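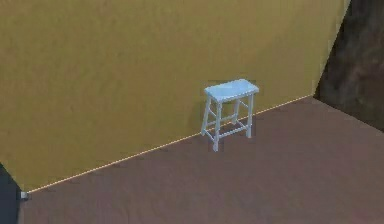 Wrist camera view drifts in the simulated cell

Posted by clalbridge_mk

I look after the simulated copy of our Duggan cell. The room has a stool against a yellow wall, and the arm's wrist camera is checked against the foot of that wall. Since the August update of Naka the wall line renders 6 pixels low after every reset. Joint zero is fine and the base frame has not moved. Where is the camera offset stored? 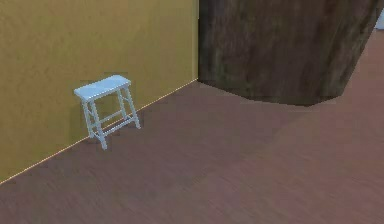
Resetting the scene by hand clears it for 50 runs or so, then it comes back. I have reloaded the arm model twice.

Takeshi Hamada

The offset is held in the tool file, not the scene file. The update writes a default mount over it.

Open the tool file and compare the mount height with your old copy. Put the old value back, save, then restart the solver – a reset alone reads the cached value. Set the physics step to 800 Hz before you run the check and let the arm settle for 10 seconds at home position. If the line is still low, the fault is in the lens model and you will need to redo the calibration.

mamness_user

Had the same on Mamness. Reinstalled, fine now. Didn't look at the tool file.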